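Planning intergenerational groups for the autumn term

Mixed-age groups fail most often at the timetable stage. A session set for adults loses the children within the first half hour, and a session set for children gives the adults little to prepare. The revised Petora outline, in use at the Rositz congregation since September, deals with this by fixing the order of each meeting and leaving the content open.

Each meeting has three parts: a reading, a shared task and a closing prayer. The reading is limited to 11 verses. Longer passages are split over two meetings and not shortened. The task must be one that a ten-year-old and a pensioner can do at the same table, which rules out most printed worksheets. 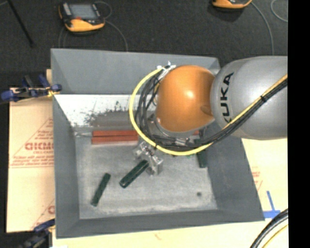

Group size matters more than the age spread. The outline sets an upper limit of 10 people, with at least two households represented. Above that figure the group should divide, even where the members would prefer to stay together. Leaders serve in pairs and change over at the end of term – one leader stays on for the first meeting of the next term to hand over the notes.

The Zeleke reading plan may be used alongside the outline. The two do not match week for week in December, when the plan follows Advent and the outline pauses. Groups using both should follow the plan until the outline resumes.

Copies of the outline are kept in the parish office. Requests for large print should reach the office before the end of November.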